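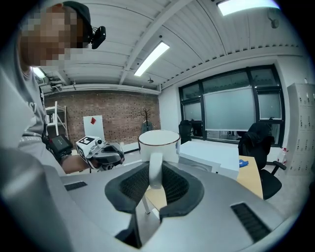

When does the Torkness repair café reopen? The first session is on Saturday mornings from March, in the old reading room on Folgate Street.

December 11, 2020

The café closed in spring after the lease on its former home ran out. Members raised 926 pounds towards the move, and Torkness town council has added a grant of 250 pounds for shelving and a kettle.

Sessions will be limited to 60 bookings a month – walk-ins will be taken if there is space. Small electrical items, clothes and crockery are accepted. Bicycles are not.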